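# Suvum Shredder Box – locked paper disposal for small offices

I started selling these because my own office in Atstead had a carrier bag of old customer forms under the desk, and I didn't like what the privacy rules had to say about carrier bags. If you hold people's names, addresses or bank details on paper, you have to get rid of them safely, and a lockable box is the cheapest way I know to make a start.

## What you get

- One steel box with a Voß lock and 2 keys
- A slot that takes a good wedge of A4 (staples are fine, ring binders aren't!)
- Room for almost 4,000 sheets
- A record sheet for the lid, so you can show what went out and when

## Collection

Lunard empty the box for you and send a destruction certificate by email. Keep it – if anyone asks how you dispose of personal data, it saves a lot of digging. I have mine done every 3 months, though a busy lettings office might want it monthly. 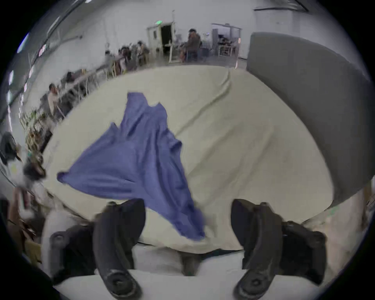 ## Ordering

Ask for part number 442 and tell me if you'd like the wall fixings, as they're packed separately. Boxes ordered before noon go out the same afternoon. Questions about keys or lost certificates come straight to me, Innes McIver, and I do answer my own email.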